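Minov Handgreifer-Kit

Das Minov Handgreifer-Kit (im Handel meist nur „Minov-Kit“) ist ein tragbares Aufzeichnungssystem für das Robotertraining. Anbieter ist Nundness, Vertrieb im deutschsprachigen Raum über Guillot. Zwei handgeführte Greifer, Ladeschale, Software. Ein Roboterarm gehört nicht zum Lieferumfang und wird für die Aufnahme auch nicht gebraucht.

Aufbau

Parallelgreifer mit zwei gelben Fingern, schwarzes Gehäuse, auf der Vorderseite ein QR-Etikett mit Gerätekennung. Die Finger sind Verschleißteile, im Kit liegt ein Ersatzpaar bei. Wechsel laut Anleitung mit beiliegendem Schlüssel, geht auch mit jedem anderen passenden. Gewicht pro Greifer 573 Gramm. Für kurze Aufgaben in Ordnung, nach einer Stunde Wäsche merkt man es im Handgelenk.

Jeder Greifer wird vor der Sitzung einzeln über sein Etikett angemeldet. Rechts und links müssen zugeordnet werden, sonst sind die Spuren nachher vertauscht. Die Software warnt hier nicht, bekannter Kritikpunkt.

Einsatz

Hauptanwendung sind Haushaltsaufgaben mit weichen Gegenständen: Kleidung ausbreiten, falten, stapeln, einräumen. Die bedienende Person führt die Greifer von Hand, ein Auslöser schließt die Finger. Aufgezeichnet werden Bild, Lage und Öffnungsweite. Eine Aufgabe gilt als Episode, die Länge ist frei einstellbar bis 7 Minuten.
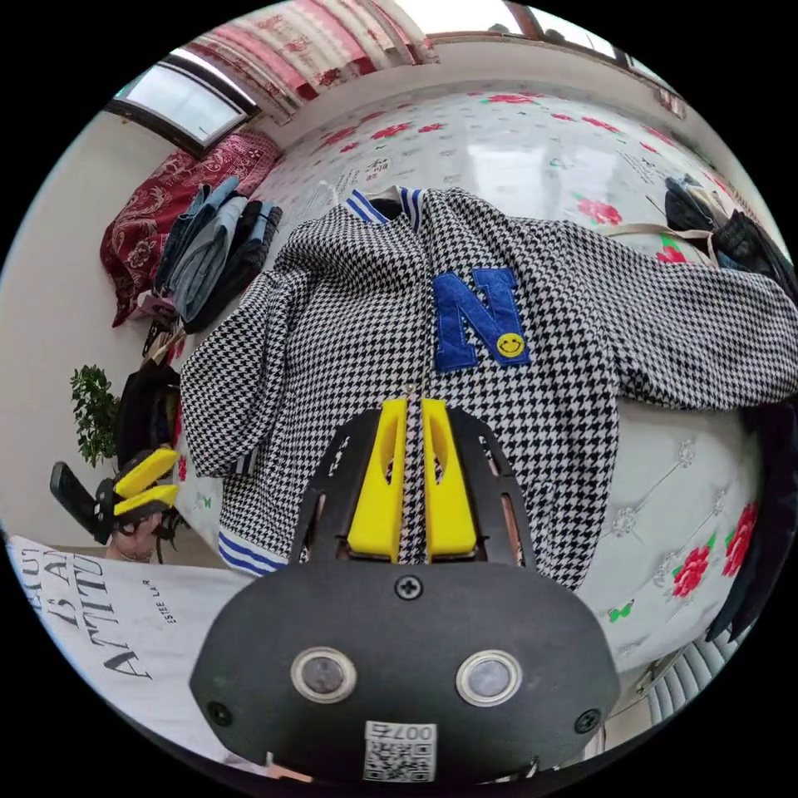 Jacken gelten dabei als schwieriger als T-Shirts oder Handtücher. Mehrere Stofflagen, steife Bündchen, dazu der Reißverschluß, der beim Falten gern quer liegt. Nundness empfiehlt in der Anleitung, jede Episode mit flach ausgelegtem Kleidungsstück zu beginnen und die Ärmel vorher zu richten. Viele Anwender halten sich nicht daran. Für das Training sei Unordnung am Anfang sogar nützlich, so ein verbreitetes Argument — einheitliche Ergebnisse gibt es dazu nicht.

Gearbeitet werden kann auf Tisch, Bett oder Boden. Auf weichem Untergrund sinken die Finger leicht ein, das Greifen einzelner Lagen wird dadurch ungenauer. Stark gemusterte Unterlagen stören nach Angaben des Herstellers nicht, reflektierende schon.

Software

Die Auswertung läuft über Evby, ein Programm für Desktop-Rechner. Import per Kabel, Funkübertragung nur für die Statusanzeige. Evby schneidet Episoden, gleicht die Zeitspuren beider Greifer ab und exportiert in die gängigen Formate. Speicher reicht für 100 Episoden je Greifer, danach muss übertragen werden. Seit Version 25 lassen sich fehlerhafte Episoden direkt in der Vorschau verwerfen, vorher nur im Ordner und von Hand. Die deutsche Übersetzung der Menüs ist lückenhaft.
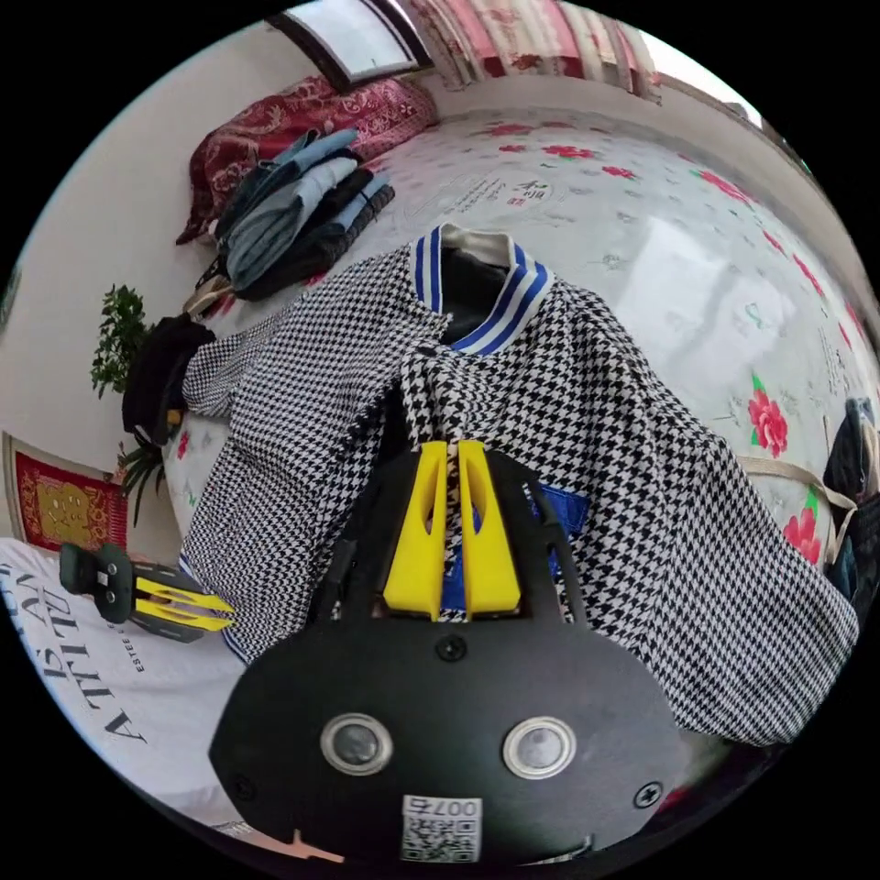
Die Griffkraft ist beim Minov-Kit nicht regelbar, sie hängt allein am Druck auf den Auslöser. In der Praxis reicht das für die meisten Stoffe. Dicke Ware wird als Falte gegriffen, etwa eine schwarz-weiße Hahnentrittjacke, bei der die geschlossenen Finger nur ein kleines Stück Stoff halten und die Ärmel seitlich auf dem Bett bleiben. Feine Stoffe rutschen dagegen öfter durch, vor allem Futterstoff und Seide. Rauere Fingerauflagen sind bei Guillot als Zubehör gelistet, aber nicht immer lieferbar.

Kritik

Bemängelt werden vor allem die Ladeschale (Kontakte verschmutzen schnell), das Gewicht und die fehlende Warnung bei vertauschten Seiten. Auch das Etikett sitzt ungünstig, wer tief greift, verdeckt es beim Scannen mit dem Handballen. Gelobt wird die kurze Einarbeitung. Ungeübte kommen meist nach wenigen Versuchen zu brauchbaren Aufnahmen, beim zweihändigen Falten dauert es länger.

Lieferumfang

Zwei Greifer, Ladeschale, ein Paar Ersatzfinger, Schlüssel, Übertragungskabel, Kurzanleitung. Die Evby-Lizenz ist im Kaufpreis enthalten und an die Gerätekennungen gebunden. Bei Tausch eines Greifers muss sie neu beantragt werden, das geht nur schritflich über den Händler.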